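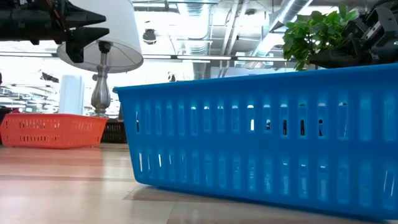 Chapter 12
Visits, Demonstrations and Open Days

By the end of this chapter you should be able to:
explain how a demonstration differs from a trial and from normal production;
prepare a visit plan for a small group at a site where robots are in use;
tell apart work done by a machine on its own and work guided by an operator;
record what was seen in a form that a colleague who did not attend can use;
identify the questions that should be put to the host before the visit ends.

Terms introduced in this chapter: demonstration, trial, host, cell, cycle, reset, intervention, operator guidance, visit record.

12.1 Why visits matter

Most people who take decisions about automation first meet a working robot on a visit. They may be buyers, supervisors, safety representatives, teachers or members of the public attending an open day. What they see in a short period often shapes their opinion for years, and it is common for an organisation to approve or reject a large purchase largely on the memory of a single afternoon. A visit is therefore treated in this book as a piece of work in its own right, with a purpose, a plan and a written result.

The earlier chapters dealt with machines as they are described on paper: reach, load, speed, guarding and cost. Those figures remain important. They do not show how a machine behaves when a basket lies at an angle, how much room the operator needs beside the table, or how long it takes to put everything back before the next attempt. Such matters are best learned by standing at a marked line and watching with some patience.

Visits also serve the host. Staff who explain their work to strangers are obliged to put into words things that they normally do by habit, and many faults in procedure are found in this way. A question from a visitor who knows nothing of the subject can be as useful as one from a specialist.

12.2 The case used in this chapter

The discussion follows an open day held at the Derno training hall in January. The hall is run by Lelomau, a regional provider of technical courses, and the day was organised with Nikora, which develops handling equipment for shops and stores. The group consisted of almost 40 visitors, most of them from small firms with no robots of their own. Huệ Nông acted as host. Thiện Dương was responsible for the table at which the handling work was shown, and answered technical questions.

The work was deliberately modest. Two black arms, one fixed at either side of a wooden table, handled small plastic baskets and other household goods of the kind found in any shop. The baskets were red, blue and black. A lamp and a leafy plant shared the table with them. Nothing on the table was heavy, and nothing had been made specially for a machine to hold.

Goods of this kind are a sound choice for teaching. Visitors know from their own experience how a basket ought to be picked up and where a plant may be touched without harm to the leaves. They can judge what they are watching without first being taught an unfamiliar process. A metal part in a factory fixture may be handled with far greater precision and still leave a general audience with no opinion at all.

A slotted basket is also harder to handle than it may appear. Its rim is narrow and its sides are full of openings. A gripper that closes in the wrong place may push the basket along the table, and two baskets set close together may move as one. The host mentioned these points before the arms began to move, so that the group knew where to look.
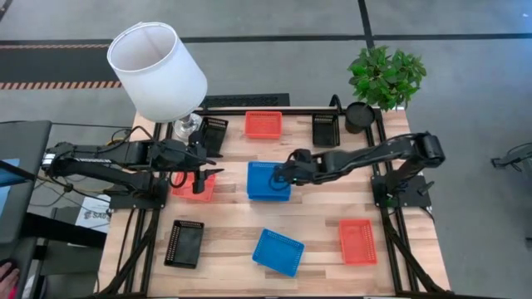 The visitors were divided into smaller parties and each was given 30 minutes at the table. Huệ Nông used the first part of this time for a short talk on safety and on the purpose of the work. The arms were then run, with pauses between attempts. The remainder was kept for questions, and Thiện Dương repeated certain movements slowly when asked to do so. Parties waiting their turn were taken to the adjoining room, where the course staff had set out written material and tea.

12.3 Demonstration, trial and production

Three kinds of activity are easily confused by visitors, and sometimes by hosts.

A demonstration is arranged so that people may understand what a machine does. The task is chosen by the host, the conditions are favourable, and a failed attempt may simply be repeated. There is nothing improper in this, provided that it is stated.

A trial is arranged so that people may find out how well a machine does a task. The task and the conditions are agreed beforehand by both parties, every attempt is recorded, and failed attempts are kept in the record together with the reason, where it is known.

Production is the ordinary use of the machine. It includes breakdowns, tired staff, late deliveries and goods that differ from those expected.

A visitor who has watched a demonstration has learned something about what is possible. It would be a mistake to draw from it any conclusion about how often the task succeeds. At Derno the host made the distinction in the opening talk and repeated it when a member of one party asked for a success rate. The party was told that the event was a demonstration and that no rate would be given on the strength of it. Students should note this reply. It was received with some disappointment at the time, but in the written comments gathered later several visitors gave it as a reason for trusting the remainder of what they had been told.

12.4 Who or what is doing the work?

The most important single question at any demonstration is whether the machine is acting on its own, following a fixed set of stored movements, or being guided by a person. All three may look alike from the visitors' side of the line. An arm that reaches over a basket and closes its fingers gives no outward sign of where its instructions come from.

Operator guidance has many proper uses. It allows work to be done in places that people cannot safely enter, and it may be used to collect examples of a task for later study. Problems arise only when a guided machine is taken to be an independent one. The person writing the visit record should therefore ask directly, and should write down the answer in the words used by the host. Where the method changes in the course of the visit, the change should be noted with the time.

A related question concerns intervention. In the course of a demonstration a member of staff may straighten an object, turn a basket the right way up or stop an arm altogether. Each of these is an intervention. So is the reset, in which the table is returned to its starting arrangement. Visitors tend to look away during a reset and to talk among themselves. The experienced observer watches it closely, for in a working site somebody will have to do it, and the time it takes belongs in any honest calculation of cost.

12.5 Preparing the visit

The person leading the group should write to the host well in advance. The letter should state who will attend, what they already know and what they hope to learn. It should ask which tasks will be shown and whether notes and photographs are permitted. The host should be told of any visitor who will need a seat, an interpreter or a place from which to see at a lower height.

The plan itself need not be long. Van Wyk, a supplier of storage fittings which sent staff to the Derno open day, used a single sheet with the names of its party, the hour of arrival, the questions to be asked and the person responsible for each. The sheet is reproduced in the exercises at the end of the chapter. One weakness of the Van Wyk plan will be apparent when it is studied: all the questions on maintenance were given to one employee, who was called away early, and they were never put.

On arrival the group should be shown the limits of the area open to them. Floor markings are of value only if their meaning has been explained. Visitors should know where they may stand, who is able to stop the machine, and what they should do if asked to move back. Loose bags and coats should be left outside the area.

12.6 Keeping the record

Notes should be made at the table and written out in full on the same day. A useful record keeps apart what was seen, what was said by the host and what the observer concluded. The following two entries come from records made by different members of the same party.

"The arms are good with baskets and would suit our stockroom."

"Saw the right arm lower its gripper to a blue basket. Host says other sizes have been used but we did not see them. Our own baskets are deeper. Ask for a trial with ours."

The second writer has supplied a reader with something to act upon. The first may be correct, but there is no means of telling.

Before reading further, students should draft a plan for a visit of 30 minutes to a site of their own choice, with a party of 12. The draft should be kept, as it will be revised in section 12.9 and used again in Chapter 13, which deals with the conduct of trials.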